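Flurno Open Series: Registration and Format for the November Season

Registration for the November season of the Flurno Open Series is now open to amateur and semi-professional squads in all participating regions. The previous season drew 2,541 registered players, of whom 1,563 completed the full group stage. The organizing office thanks every team that took part and has revised the format in response to the survey sent to captains after the finals.

The online qualifiers will again be played on the Hulevico platform. Each roster must list four starting players and may name one substitute, for a total of 5. Roster changes will be accepted until the close of the first qualifying round. After that point, only the registered substitute may enter a match. Captains should confirm that all player IDs match the names on the entry form, as mismatched entries caused several delayed starts last season.

Teams advancing from the qualifiers will be divided between the Halonen and Wusar groups. Matches in both groups begin at 6 p.m. local server time, and lobbies open half an hour earlier. Placement points remain unchanged. Ties will now be decided by total eliminations across the group stage, with the result of the final match used only if teams are still level.

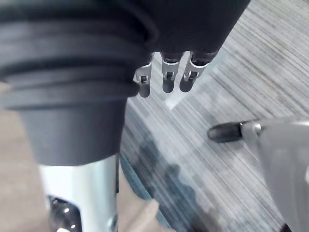 The top squads from each group will meet in the season final, to be held on a Sunday and streamed on the series channel. Travel support of up to 500 dollars per team is available to finalists who choose to attend in person. Requests must be submitted with the signed code of conduct. Teams competing remotely are required to have a referee present on the voice channel throughout each match.

Full rules, the appeals procedure, and the entry form are available on the series website. Questions about eligibility should be sent to the organizing office before registration closes.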